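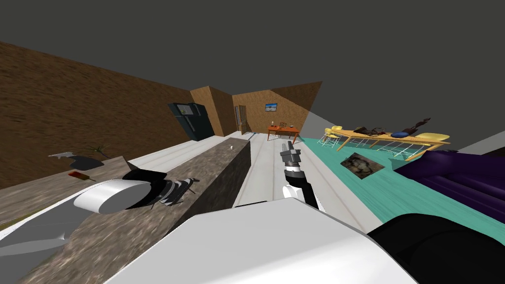
A simulated room with a table, yellow chairs and a purple sofa. The robot's raised arm ends in a gray and black gripper.

How a Robot Club Practices on a Computer

The Peltdale robot club meets on Tuesday after school. Most of its work happens inside a simulator. A simulator is a computer program that copies how things move, fall and bump into each other. The club's simulator is called Vamus.

What is in the room?

Everything in a simulated room is made of shapes and numbers. Each object has a size, a weight and a position. The room in the picture has a refrigerator, a door and a long counter with a small white ball on it. The computer stores a list of facts about each one. If a member changes the weight of the ball, it will roll in a different way on the next run.

How does the robot move?

A robot arm has joints, like your shoulder, elbow and wrist. Each joint has a motor that turns it. In Vamus the motors are simulated too. A member writes a command such as "turn joint 2 by 20 degrees," and the program works out where the gripper will end up. A gripper is the robot's hand.

Small turns add up. If the shoulder joint is wrong by a little, the gripper at the far end can be wrong by a lot. You can test this with a ruler. Hold one end still and tilt it slightly – the other end moves the most.

What is the project?

This year's project is named Ornero. The robot must drive to a table, pick up an object and carry it to the counter. The members split the job into steps and write code for each step:

1. Find the object.
2. Drive close to it.
3. Reach out and close the gripper.
4. Lift, turn and drive to the counter.
5. Open the gripper.

One full try is called a run. A run may last up to 40 seconds. The club made 186 runs in April and wrote down the result of each one. The most common problem was step 3. The gripper closed too early and pushed the object away.

Is a simulator the same as real life?

No. Real floors can be slippery, and real motors can be a little slow. Code that works in a simulator still has to be tested on a real machine. The club sends its best code to the Oosthuizen workshop, where it is tried at low speed first.

Words to know

Joint: a place where an arm bends or turns.
Gripper: the part that holds things.
Run: one try, from start to stop.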